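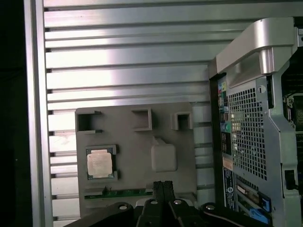 3.2 Parts and their storage during the work

The units of the study were used office towers, received from the Nilmont depot in August. From the 300 towers in the delivery we kept 200 of similar construction, and the others were returned. The main steps are the same for each of them: the side panel is removed, the tower is laid on its side, and the parts which can be sold again are taken out or exchanged.

A processor must have its own place when it is outside the socket. In an earlier study at Prarkitz the parts were put on a sheet of foam, and 15 processors were rejected later for marks on the contact side. For the present work we designed a flat gray plate. It has a shallow recess for the processor, with guides at the corners, and along one edge it has three raised square sockets of different size. The plate stays beside the tower, so that the path of the part is short. 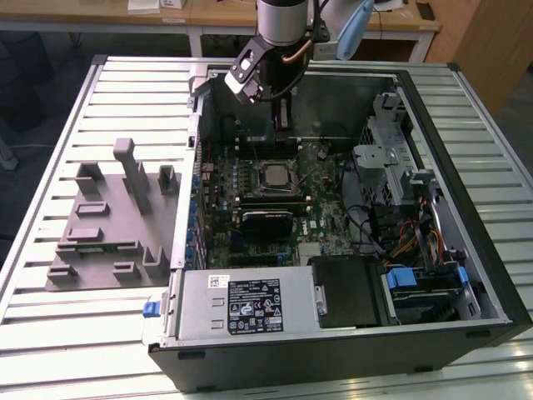
According to Danica Hudec, the plate solves only the smaller half of the problem. She wrote in her comments on our first draft that at the Kramer workshop the losses came mostly from cables — a loop left over the board catches on a part when it is lifted — and she advised us to describe the state of the cables for every unit. We followed this advice. The state was noted as "free" or "crossing" before any part was touched, and no cable was moved between the note and the first step.

The case itself also sets limits. The memory slots can be reached from above when the tower lies on its side, but the drive cage is a tall structure with thin metal edges, and it narrows the access on its side of the board. Figure 4 shows the position used for the memory steps. 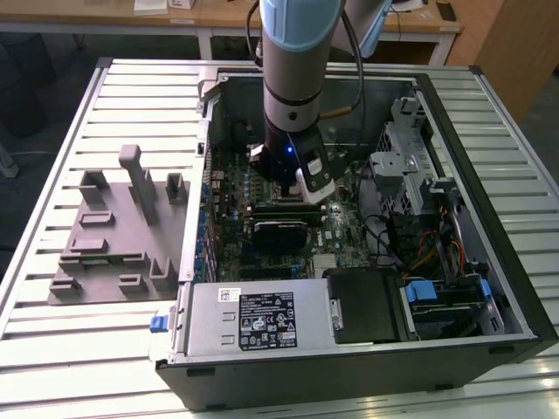
Figure 4. Open tower on its side, with the drive cage at upper right and the power supply along the bottom.

The power supply was left in its place in all units. We considered removing it in order to gain more room, but the gain is on the wrong side of the case for both memory and processor. The blue release tabs were not used in this part of the study, and the drives are treated separately in Section 3.4.

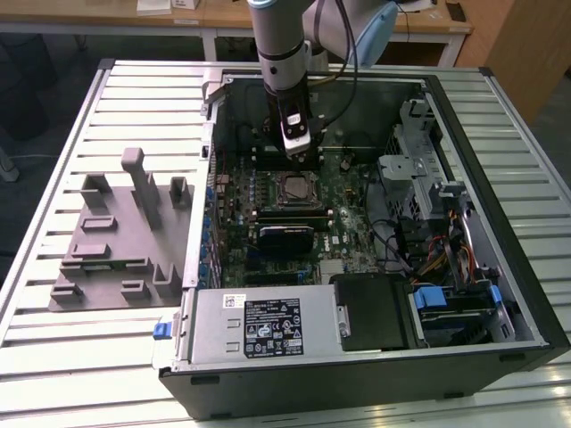
For each unit, the list of parts was entered in the Custus register before the work and again after it. The two lists were compared by a second person, and a unit with any difference was set aside and opened again.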